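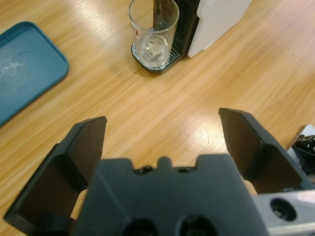
Zurnby's new handling code: read the small print before you sign

3 min read

Search this site Enter keywords Go

December 9, 2022

Zurnby has put out its good practice code for robots that fetch and carry in shared kitchens and canteens. Rekosia and Gisler have both signed up. I have read all 17 clauses and I am not convinced that half of them would change what goes on at a drinks machine.

Take the clause on speed. It sets a limit of 300 millimetres a second near people and 600 elsewhere, and leaves "near" to the operator. Anyone who wants the higher figure can have it by drawing the line close enough.

The clause on glassware is better, but thin. It asks for a grip check before each lift. A clear glass standing on a slotted drip tray, with overhead light bouncing off a shiny table, is a hard thing for a camera to judge, and the code says nothing about glare or see-through objects. Nor does it say how wide the fingers should be open on approach, or how far back the arm should wait while a glass is on the tray.

Then there is cleaning. Grippers must be wiped every 30 minutes "where practical". Trays and table tops are not mentioned at all, though a robot will put things down on both.

Zostley is selling a badge to go with the code — you fill in a form, pay, and get a sticker for the arm. There is no site visit. A review is promised for September, and I would hold off until the wording on distance and glass has been tightened. Until then, write your own limits down and test them with the cups you really use.

Contact us | Copyright 2022 | Back to top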